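Equipment Loan Service: Wrist-View Gripper Kit Now Available to Member Sites

17 Jan 2022

The Jatstead Equipment Service has added a two-finger gripper kit to its loan list. The kit is supplied by Skukon and is intended for members who wish to try tabletop handling tasks before committing funds to a permanent installation. It may be reserved from the publication of this newsletter through the usual request form.

What the kit contains

Each loan case holds one parallel gripper with textured finger pads, a small wrist camera with its bracket and cable, a mounting plate for the Hirose arm, and a printed setup guide. A spare pair of pads is packed in the lid. The arm itself is not part of the loan. Members who do not have a compatible arm may book time at the Lodberg workroom, where one is permanently mounted and may be used with any kit on the list.

The control software is provided on a memory stick and runs on an ordinary laptop. No separate license is required for the period of the loan. Members should note that the software records camera footage by default, and that storage must be arranged at the borrowing site. Footage left on a returned laptop or stick will be erased.

Findings from the November review

The kit was reviewed at Lodberg in November over a period of 9 working days. Reviewers completed 1,817 pick attempts using household articles of differing weight and stiffness. The fingers closed evenly throughout, and neither pad required replacement. Setup from a closed case to a first pick took 60 minutes on the first day and considerably less thereafter.

Two reservations were recorded. The camera cable is short and must be routed with care when the wrist is turned fully to one side. The setup guide also assumes some knowledge of the arm's own menus, and first-time users should allow for this. Skukon has been informed of both points – a revised guide is expected, though no delivery date has been given.

Soft articles were of particular interest to the reviewers, as several members have asked about cloth handling. A banded bundle proved a useful starting article. It gives the fingers a narrower place to close on, while the folds on either side still shift as cloth does. With the gripper open wide, both pads remain in the camera's view, and the operator can line up the approach on the laptop before moving in. 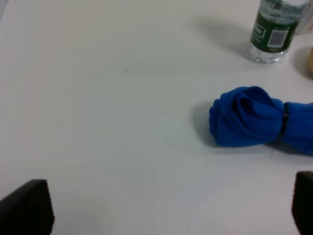

Terms of loan

The kit is offered to member sites free of charge for periods of up to 2 weeks. Renewals are possible where no other request is waiting. Borrowing sites are responsible for return carriage and for the cost of any missing parts.

Requests should state the arm to be used, the preferred dates and the name of the person who will sign for the case. Sites new to the loan service must also attach a copy of their current risk assessment. Requests for time at Lodberg are handled separately and should be made on the workroom booking form.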